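Trendura Window Coverings Notes

README, last touched Wednesday, December 14, 2022

Hi! I put this dataset together because I was tired of guessing. I help small businesses pick out shutters, roller shades and curtain hardware, and every quote I wrote started with me digging through old emails to find out what we paid for the same rail last time. So in October I sat down and typed the whole pile into one table. It took way longer than I planned, but I use it every day now and figured somebody else might like it too.

What's in it

There are 934 rows, and each row is one product on one window. Two files: products.csv has the rows, and rooms.csv has a little about the room each window is in (which way it faces, what kind of business it is, whether the window opens). They join on room_id. If you open them in a spreadsheet, please import room_id as text or the leading zeros vanish - I've done this to myself more than once.

The columns people ask about most:

width_in and drop_in - inches, measured inside the recess unless mount says "outside"
mount - inside, outside or ceiling
material - my own short list, see below
supplier - Sikitz, Akanda or "other"
lead_days - working days from order to delivery
finish - whatever the supplier called it, typed exactly as they wrote it

Materials and finishes

I kept the material list short on purpose: wood, faux wood, aluminum, woven fabric, sheer fabric and blackout. Wood is wood only, so anything with a vinyl wrap goes under faux wood, even when the supplier's brochure gets poetic about it. Finish is a mess and I know it! Sikitz and Akanda each have a "chestnut" and they don't match at all, so never compare finish across suppliers. Grain shows a lot more on some finishes than others, and I left that out of the table completely since I couldn't find a way to score it that I agreed with the next morning.

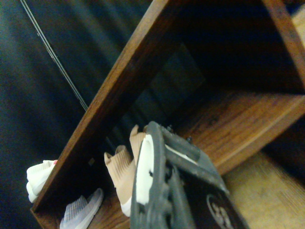 Reddish-brown wood with the grain showing.

For stained wood slats, I'd go by a real sample held up in the room, at the time of day the room gets used. The finish column will get you to the right page of the sample book and that's about it.

Stuff to watch out for

Lead times run long for anything wider than a standard rail, and roughly 270 rows have no lead_days at all (blank, not zero). Prices are before tax and leave out fitting. Restaurants are over-represented because I happen to get a lot of them, so please don't use this to say anything about offices in general. There are also 4 rows where the drop looks wrong to me - they're marked "check" in the notes column and I left the numbers as I found them.

Names of customers and street addresses are gone. I pulled them before the first upload, and room_id was made fresh for this file.

Using it

Help yourself, for work or for fun. If you publish something with it, a mention of Trendura would be lovely. The import script for Skolari is in the scripts folder; it only reads products.csv for now, and it wants the column order left alone. Fixes are welcome, just send one change at a time so I can follow along. I'd love a motorized yes/no column next, if anyone has the patience to help me fill it in.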